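Where the Board Foot Goes Missing
How small sawmills lose lumber between the log and the stack

Hanna Ostapchuk keeps two tally books at Zellelside, a circular mill cutting mostly red oak and hard maple. One records the log scale at the gate. The other records what leaves the drying shed. The gap between them is the subject of most arguments in the trade.

A log rule estimates yield from small-end diameter and length. The older rules assume a wide saw cut and discount small logs heavily, so a careful mill can saw more than the rule predicts. This surplus is called overrun. Zellelside bought 3215 board feet of oak by log scale in January and tallied 36 fewer when the dry boards were stacked. On paper that is close to even. For logs of that size, Ostapchuk had expected overrun.

Kerf

Kerf is the width of wood turned to sawdust by each pass. A circular headsaw removes roughly twice what a narrow band removes, and the loss repeats with every board. Berhanu Ejigu, who files saws for Zellelside and for the Vudcombe mill across the river, checks tooth swage before he looks at anything else. Uneven swage makes the blade wander, and sawyers compensate by setting the boards thicker.

Target thickness

Oversetting costs more than kerf in many shops. A board sold as four-quarter needs an allowance for shrinkage, planing and sawing variation. The first two are fixed by species and customer. The third belongs to the mill. Ejigu measures each sample board at 5 points along its length, once per edge, and separates variation within a board from variation between boards. Within-board spread usually means blade or feed trouble. Between-board spread points to the setworks.
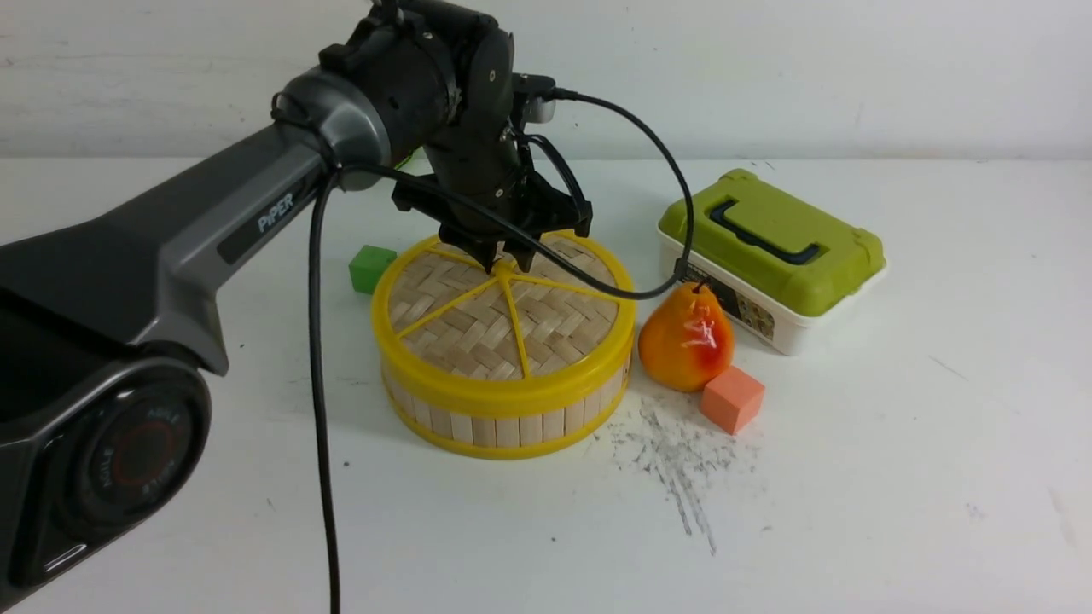
Drying degrade

End checks, cup and honeycomb do not appear in the green tally. Ladi Chukwu runs the kilns at Vudcombe and refuses oak that has sat in a windy yard without end coating. A charge of 775 board feet went through on a slow schedule last winter, and he trimmed very little from it. Faster schedules are possible with maple. With thick oak, the early stage sets the grade, and surface checks opened there will often close again before the boards are unloaded. They show up in the planer.

Chukwu now writes the trim loss on the same sheet as the moisture readings. Ostapchuk has asked for a copy with each load.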